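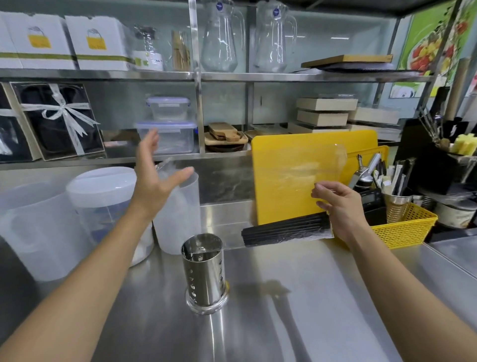 Mostum would hold the film on suction alone, the bench lead maintained, and the fingers could be left in the drawer. The operator wrote this in the log without comment and fitted the Koppel anyway.

The test had 70 grasps per gripper. The object was clear plastic film, the worst item on the list. Mostum had finished before noon with 54 good holds. Its failures were all of one type: the cup sealed, the sheet folded, the seal went.

Koppel had two soft fingers and a slower controller. For reference, the operator first did each grasp by hand at the steel counter, lifting the sheet in front of the yellow cutting board, where its edge showed better. Then the arm repeated it.

At grasp 7 the Koppel closed on nothing and reported success. The Kilitz camera agreed with it. The operator marked a fail and lowered the force threshold.

By four in the afternoon the count had passed Mostum's. The bench lead read the log twice and asked if the threshold change had been approved. It had not. The run was void.

The operator reset the controller, saved the old file as Drultari 507, and set the threshold back to its first value. The straws were next on the list, but the film had to be done again. The operator took a new sheet, held it up by one corner, and started the count at one.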